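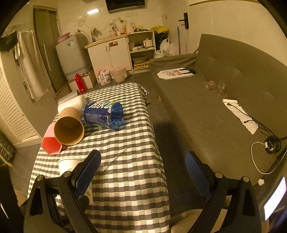

Table clearing at Fomgate: your questions about the grippers

I'm Faith Lyimo and I look after the rota and the training for the clearing team. Since we started with the hand-held grippers in July I've been asked the same things in the corridor, by email and once through a toilet door, so I've put my answers on one page. If yours is missing, come and find me.

So are the robots taking our jobs?

Not this year, and I'm not going to promise you anything past that, as I don't know. What I do know is that all 37 of us have hours until the end of the contract with Honasar, in writing. The plan is for the arms to take over the late clearing shift first, which is the one we can never fill anyway. I asked for that to be written down too and I'm still waiting.

What do I do with the gripper all day?

You clear tables! Cups, bottles, tubs, whatever has been left on the cloth. You squeeze, the jaws close, you lift the thing and put it where it goes. The arm is meant to learn from how you do it, so please work the way you normally would and don't try to be elegant.

Why can't the tables be tidy to start with?

Because real ones aren't. We want bottles on their sides and paper cups tipped over and a creased cloth under the lot. Ignacio Paredes, who sets up the rooms, used to line everything up nicely (he can't help himself) and we had to ask him to stop. Please don't straighten the tablecloth before you begin. I still catch myself doing it.

Do I need to clear the sofa and the kitchen worktop as well?

No, only the table. Leave bags, cables and anything on the seats alone unless your sheet says otherwise.

How long is a turn?

Six tables, then a break, and the break is a proper one, away from the room. Some people were doing ten in a row in the first week and their wrists told them about it. If your thumb aches, swap hands or swap jobs with someone. You won't lose pay for it.

Is there a target?

Kasten, who run the software side, would like 600 clearings a week from the whole team. That's their number and it sits with me. I won't be putting anybody's personal total on a wall, and if a supervisor starts doing it, tell me.

Does it record me?

It records what's in front of the gripper, so mostly the table and your hand now and then. It does pick up the rest of the room, so put your phone and your post somewhere else first. Sound is off. You can ask for any turn to be deleted and you don't have to say why.

I dropped something. Have I ruined it?

No, pick it up and carry on. Press the side button if it's glass, and fetch a dustpan instead of using the jaws.

Will I be paid more for this?

Yes, 98p an hour on top while you're on gripper work. I think it should be more, and I've said so.

What if I'd rather not?

Then don't. The ordinary rounds still need doing, and the Kikton building is short of people most mornings. Tell me by Wednesday and I'll change the next rota.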